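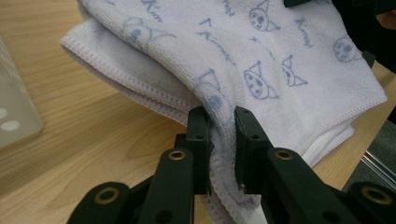
Cat-print towel, folded, on a light wood table

Kitchen and Hall Tips for Our Fall Potlucks

I love potluck season! We started up again in August, and since then I've been scribbling down every tip people hand me over the sink at church. So many of you asked for them that I'm putting the whole pile in one place.

Roasters first. Fill them with hot water from the tap while they warm up, then pour it out right before the food goes in. Darcy Cosgrove taught me this one and it cuts a good chunk off the waiting (we used to be still heating beans during the opening prayer!).

Casseroles travel best wrapped in a bath towel and set flat in a cardboard box on the floor of the car. Put your name on masking tape on the bottom of the dish AND on the lid. Lids wander.

Rice for 40 people: we cook it at home in two batches, spread each one in a shallow pan, cover with foil and hold it in a warm oven. Hsiu-ying Yu sprinkles a spoonful of water over the top before the foil goes on. Fluffy every time. Don't let it sit out on the table once the meal is over, though. Rice needs to go in the fridge quickly, in shallow containers.

Coffee urn smelling stale? Run it with plain water and a good splash of white vinegar, then twice more with just water. Do the spigot too! Ours had years of gunk in it.

Candle wax on the altar cloth: let it harden, lift off what you can with a dull knife, then lay brown paper over and under the spot and use a warm iron. Keep moving to clean paper until no more wax comes up. Colored candles may leave a stain behind, and for that I dab on a little rubbing alcohol after testing a hidden corner.

Grape juice on the carpet gets blotted, never rubbed. Cold water, a drop of dish soap, blot again. Mogens Overgaard keeps a spray bottle ready under the back pew on communion mornings, bless him.

Dish towels go home with whoever has the smallest load of laundry that week. Skip the fabric softener, please, it makes them push the water around the plate.

The little communion cups dry much faster upside down on a cooling rack with a towel underneath. Lok-yiu Yip found that out and I was so pleased I went and bought 2 more racks.

Got a good trick for getting burnt cheese off a glass dish? I'd love to have it before the harvest supper. Leave it in the comments or catch me by the coffee!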